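Unit 3: Working rules for hand-held grippers

These notes go with the December lab block. Read them before your first session at the Oratden bench. The rules apply to every recording made with a hand-held gripper, alone or in pairs.

**Before you record**

- Clear the table of anything the task doesn't use. Tools and cables go to the far edge or off the table.
- Check both fingertips. Replace a tip if it is loose, torn or worn smooth.
- Open and close the jaw fully 3 times and watch for sticking.
- Wipe the camera lens with a dry cloth.

Glare is the most common fault on white tables. Overhead lights leave streaks on a glossy top, and small pale objects get lost in them. Move the object before you touch the camera settings. If the streaks still cover the work area, use the matte mat.
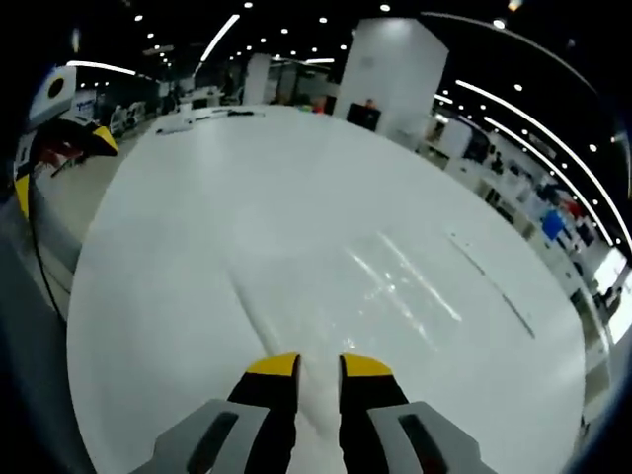

When two grippers share a table, agree on who moves first. Keep the jaws at least 40 cm apart unless the task is a handover. Markers must face up and stay uncovered, so don't rest a hand or sleeve on the plate.

**During and after**

Start and finish each run with the jaw open. Stop at once if a cable catches. A run with a stop in it is logged as failed and kept; do not delete it. Sessions last about 13 minutes, followed by a break.

Write the run number in the Tritach log before starting the next one. Numbers go up to 399 per student, and a number is never used twice.

Reading for next week: the Ammann handout on marker placement, sections 1 and 2.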